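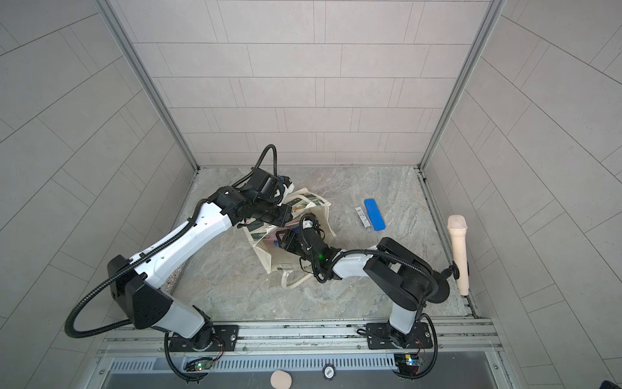 A cream canvas tote bag

Tote bag

By Thu Âu
Last updated in March

A tote bag is a large, usually unfastened bag with two parallel handles that rise from the sides of its pouch. The word "tote," meaning to carry, has been in use in American English since the 17th century, but it was not commonly applied to bags until the 20th. Totes are made in cotton canvas, jute, nylon, leather and recycled plastics, and are used for shopping, books, beach trips and daily errands.

Materials

Canvas is a plain-woven fabric, most often of cotton. Heavier grades, known as duck, have a tighter weave and hold their shape when the bag is set down. Undyed canvas ranges from off-white to a light tan and may show small dark flecks left from the cotton plant. Bleached and dyed canvas is more even in color but requires further processing at the mill.

Jute is coarser and stiffer than cotton and is often laminated on the inside. Nylon and polyester totes weigh less and can be folded into a small pouch.

Construction

The simplest tote is cut from one length of cloth, folded at the base and sewn up both sides. A gusset, either boxed at the corners or set in as a separate panel, gives the bag a flat bottom. Handles are made of folded canvas or cotton webbing and are attached with a square of stitching crossed from corner to corner. The top edge is turned under twice and hemmed. Seams inside may be left raw, overlocked or bound with tape - the last is found mainly on more expensive bags.

Makers

Small workshops often sell totes alongside aprons and other plain sewn goods. The Halteo workshop produces a boxed canvas tote in 4 sizes and lists 98 color and handle combinations. Its largest model, the Colombo, has an outside pocket and handles long enough to go over the shoulder. Runar, a smaller maker, sells unprinted bags to bookshops and museums.

Care

Cotton canvas shrinks when first washed unless the cloth has been preshrunk. Cold water and line drying are generally advised. Printed designs last longer when the bag is washed inside out, and leather handles should be kept out of the water.

Related articles
Canvas
Cotton duck
Drawstring bag
Jute
Messenger bag
Reusable shopping bag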